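4.2 Show placings and carcass value

The claim that placings at youth livestock shows predict carcass value is repeated often and tested seldom. Shek and Tang are usually cited in its support, though their sample came from one show, at Pellum, and the lambs that failed to make weight were left out before any comparison was made. We do not think that was a small omission. A lamb sent home at the scales has still been fed, handled and chosen by someone, and dropping it flatters the judging.

Our own records cover 300 lambs entered at Rarnov and Yuen. At Rarnov the judge saw the animals shorn and in weight classes; at Yuen they were shown by breed. Placings at the two shows should not be pooled, and where earlier authors have done so we treat the result with caution. Sale price is a worse measure still. Buyers at a youth auction are often paying to support the exhibitor, and a champion's price tells us little about the meat.

We also asked exhibitors and judges to talk through their choices after the sale. These talks were held indoors at both sites, at a table with refreshments (Figure 2), and lasted as long as people were willing to stay.

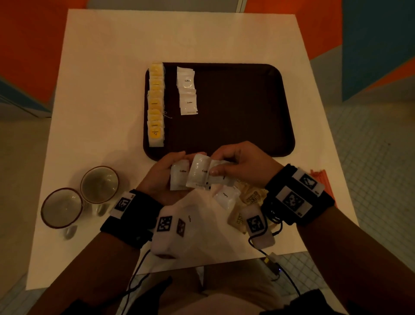
Figure 2. Tea bags and coffee sachets on the refreshment tray.

Judges spoke with confidence about firmness over the loin, yet 2 of them, given the same pen of 9 lambs, agreed only on the last place. Exhibitors put more weight on how well a lamb braced when handled, a matter of training that has no obvious bearing on the carcass. The scoring sheet drawn up for the Ramora trial was meant to separate the two. In our view it does so on paper only, as 7 of its headings can be raised by good handling alone.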